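News from the berry rows

Well, July has snuck up on us again, and the blueberries at Drirndale are finally turning the color we've all been waiting for. The early bushes along Codell Lane are ready for picking now, and the later ones up the hill should follow before the month is out. We'll be open mornings from 8 until noon, and if you'd like the shady side of the field I'd suggest coming at the early end of that — the sun gets up over the barn faster than you'd think!

You may remember that we planted 200 black currants the spring before last. They've settled in nicely, and we'll have a small first crop in the farm stand, sold by the pint. Kwan-ho Hsiao has also been busy in the kitchen with gooseberry jam, and so far there are 79 jars on the shelf, which sounds like plenty until the regulars hear of it.
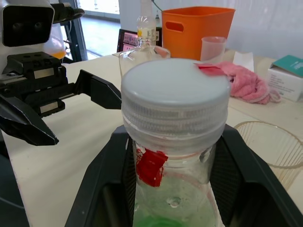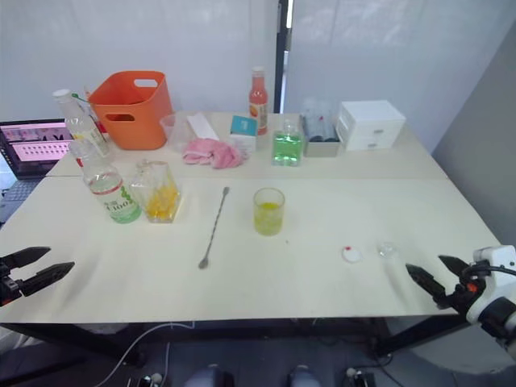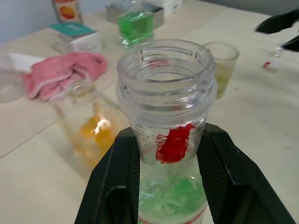
A bottle in each one, with a glass and long spoon in the second.

A few odds and ends before I let you go. Picking buckets can be borrowed at the gate, though you're very welcome to bring your own (a wide, shallow one keeps the berries from squashing). The Vasylenko orchard next door has kindly offered us its lower lot for parking again this year, so please use that one and leave the Porum Road shoulder clear for the tractors. Dogs will need to stay home during picking hours, I'm afraid, but children of every age are welcome, and kids under three pick free. We do hope you'll stop and say hello.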